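**Escorredor Truvix 255** — peça única, da linha de cozinha da Jakia

Escorre massa. Também escorre arroz, lentilhas e a paciência de quem comprou o modelo anterior, cujos furos deixavam fugir metade do orzo. Na versão 255 os furos são mais miúdos e o orzo fica para o jantar.

- Capacidade: 4 litros
- Peso: 255 g (daí o nome, foi uma reunião curta)
- Máquina de lavar loiça: sim, no cesto de cima
- Micro-ondas: não, e já nos perguntaram 98 vezes
- Garantia: 50 meses, excluindo quedas de varandas

Enviamos do armazém de Pikivden em caixa de cartão sem plástico. A caixa é feia — o escorredor chega inteiro.

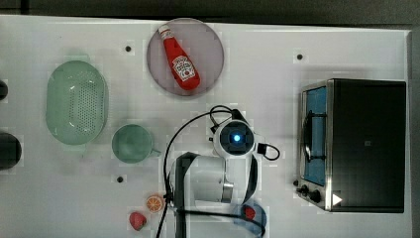
Vanhove escreveu-nos a dizer que a massa fina passa sem drama, mas que a quinoa continua a precisar de um pano por baixo. Tem razão. Para quinoa, vendemos o passador Truvix 98, em página própria.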